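강의 자료 4: 탁자 위의 컵 하나를 보고 쓰기
생활 사물 관찰 수업, Ororard 문화교실
6월 30일 목요일

오늘은 물건 하나를 천천히 보고, 그것을 짧은 글로 옮기는 연습을 합니다. 대상은 빨간 컵과 그 컵이 놓인 나무 탁자입니다. 저는 한국어를 나중에 배운 사람이라서, 물건을 설명하는 단어를 고를 때 시간이 오래 걸립니다. 그러나 이 수업에서는 천천히 고르는 것이 괜찮습니다.
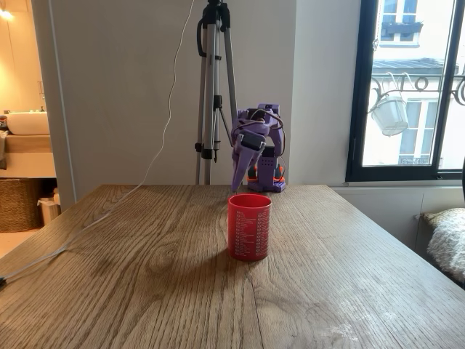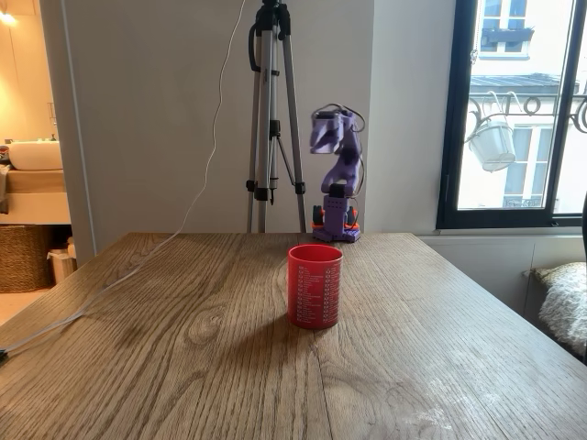
자료 1, 2. 나무 탁자 위의 빨간 컵. 두 장 모두 컵 앞면에 흰 글자가 있음.

1. 컵의 모양

원통형이라는 말은 옆면이 곧게 올라가는 컵에 씁니다. 위로 갈수록 넓어지는 컵은 원통형이라고 쓰지 않습니다. 높이와 너비의 관계도 적어 주십시오. 자료 2의 컵은 너비보다 높이가 조금 더 깁니다. "작은 컵"이라고만 쓰면 읽는 사람은 찻잔을 생각할 수도 있고 유리잔을 생각할 수도 있습니다.

손잡이, 뚜껑, 받침은 보이는 경우에만 씁니다. 보이지 않는 뒷면에 대해서는 추측하지 않습니다.

2. 색

빨간색에도 여러 단어가 있습니다. 빨갛다, 붉다, 새빨갛다, 불그스름하다. 저는 처음에 이 단어들이 모두 같은 뜻이라고 생각했습니다. 컵의 바탕색에는 "빨갛다"가 제일 무난합니다. "불그스름하다"는 조금 붉은 기운이 있을 때의 말이기 때문에 여기에는 맞지 않습니다.

자료 1에서는 컵 안쪽 테두리가 바깥보다 약간 더 진한 빨강으로 보입니다. 이런 작은 차이를 한 문장으로 따로 쓰면 글이 정확해집니다.

3. 인쇄된 글자

컵 앞면의 글자는 두 줄로 나란히 세워진 목록 모양입니다. 글자가 너무 작아서 내용은 읽을 수 없습니다. 이때 내용을 상상해서 쓰는 것은 좋지 않은 습관입니다. "할 일 목록이 적혀 있다"라고 쓰면 이미 읽은 것처럼 됩니다. "짧은 줄이 세로로 이어지고, 줄 앞에 작은 네모 같은 표시가 있다" 정도가 알맞습니다.

주의: "두 줄"이라는 표현은 가로 두 줄로 오해받기 쉽습니다. "세로로 두 단"이라고 고치면 더 분명합니다. 제가 위에서 쓴 첫 문장도 이렇게 고쳐 보십시오.

4. 탁자의 표면

탁자는 따뜻한 느낌의 갈색이고 참나무 무늬가 있습니다. 나뭇결은 길게 뻗어 있고, 군데군데 옹이처럼 진한 소용돌이가 있습니다. 오른쪽 아래에는 희끗한 자국도 있습니다.

다음 단어를 구별하십시오.
나뭇결: 나무에 있는 줄무늬
옹이: 가지가 있던 자리에 생긴 단단하고 진한 부분
긁힌 자국: 날카로운 것에 쓸려서 남은 선
얼룩: 다른 것이 묻거나 스며서 남은 흔적

희끗한 부분이 긁힌 것인지 묻은 것인지 확실하지 않으면 그냥 "자국"이라고 쓰면 됩니다.

5. 그림자

컵의 그림자는 나무 위에 부드럽게 떨어져 있습니다. "부드럽다"는 만졌을 때의 느낌에도 쓰지만, 그림자의 경계가 흐릴 때에도 씁니다. "연하다"는 진하지 않다는 뜻이므로 둘을 섞어서 쓰지 않도록 합니다. 그림자의 위치는 컵을 기준으로 적습니다.

6. 연습

가. 컵을 100자 안으로 설명하십시오. 띄어쓰기도 글자 수에 넣습니다. 시간은 15분입니다.
나. 같은 길이로 탁자 표면만 설명하십시오. 컵이라는 단어는 쓰지 마십시오.
다. 옆 사람과 글을 바꾸어 읽고, 추측으로 쓴 단어에 밑줄을 그으십시오.

숙제: 집에 있는 컵 하나를 골라 같은 순서(모양, 색, 글자나 무늬, 놓인 자리, 그림자)로 써 오십시오. 글자가 없는 컵도 됩니다. 손으로 쓴 것과 인쇄한 것 모두 받습니다. 8월 수업에서는 천으로 만든 물건을 다루므로, 집에 오래 쓴 수건이나 행주가 있으면 버리지 말고 가져오십시오.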